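Report of the November study visit to the Planach housing and joinery site
Published 2020-02-25

The members' study visit for the autumn was made to Planach, where the Quintanilla works has been making doors, frames and stair parts for public housing since the old sawmill closed. The purpose was to learn how the works deals with repairs to existing homes, and whether any part of its practice could be taken up in the Ralport estate programme, which enters its second stage this year.

The party travelled by coach from Ralport and was received in the canteen at the works. A short talk was given on the history of the site. The sawmill buildings were bought in poor order and the roof of the main shed had to be replaced before any machine could be moved in. Timber now arrives by road, the branch line having been lifted, and is stacked under cover in the north yard until the moisture readings are accepted. Members were shown the record books for these readings, which are still kept by hand and copied into the stock system at the end of each shift.

The tour of the machine shed followed. Stock doors are made in batches of 100, and a batch is not released until one door from it has been hung, opened and closed 3000 times on the test frame. The frame was not running during the visit. Several members asked about failures, and were told that hinges give more trouble than joints, mostly through screws of the wrong length being used on site. The works has begun to send out the correct screws in a sealed bag fixed to each door, and complaints have fallen.

The second part of the morning was given to surface finishes. Tenants at Planach may choose from a range of painted and grained finishes when a door is replaced, and a good deal of discussion took place on whether such a choice can be afforded elsewhere. The works holds that it can, provided that the range is kept short and fixed for several years. Grey has been the most requested colour at Planach for three years in a row, to the regret of those who mix the brighter paints.
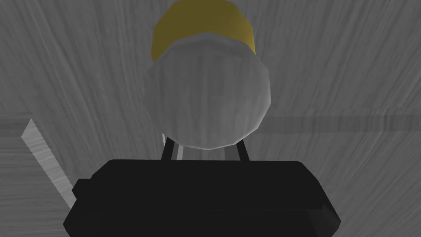 Rounded form in grey, computer rendering.

After lunch the party walked to Zellon Court, a group of 129 flats built in two stages and now under repair. The stairwells have been cleared and relit, and the bin stores moved to the street side. Work inside the flats is done while tenants remain at home, one room at a time, and a notice giving the hours of work is put through each door beforehand. Members were allowed into one flat between lettings. The kitchen had been fitted with new worktops, and the bathroom floor had been raised to cover the pipes - a change which leaves a step at the threshold and was questioned by those present with experience of adapted housing. The reply was that a ramped strip is supplied on request. Members felt that it should be supplied in every case.

Heating was also discussed. The old warm air system has been taken out and its ducts closed, and some tenants have asked for the former duct cupboards to be turned into shelves. This is done at cost price if the request is made before the decorators arrive.
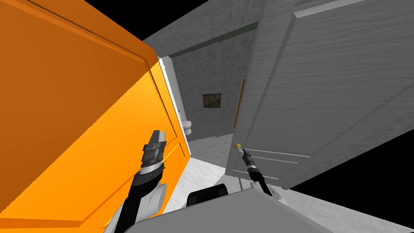 Choice of finish was raised again at the closing session, when members compared the Planach range with the single white door now used throughout Ralport. It was accepted that one colour makes for simple storage and quick replacement. Against this, older tenants at Zellon Court had reported that they found their way more easily where doors differed from one another, above all on long landings. An orange panel door near a light grey one with a wood grain, as in the rendering, can be told apart at once, and the white frame beside the orange keeps its edge clear. The small round knob on the grey door drew less favour, and members would wish to see lever handles in any homes let to people with weak hands. The works confirmed that levers can be fitted to every door in its range without a change in price.

The cost of the Planach approach was set out on a printed sheet. The works asks for a first order of no fewer than 1000 doors before it will hold a range for an outside body, and the Ralport programme alone would not reach that figure for some time. A joint order with a neighbouring landlord was suggested and will be looked into.

Members agreed that the visit had been of use. The sheet of costs and the notes on moisture readings may be seen at the Ralport office during opening hours. The return coach left later than planned owing to roadworks on the valley road, and members who missed their onward connections are asked to send in their fares for repayment.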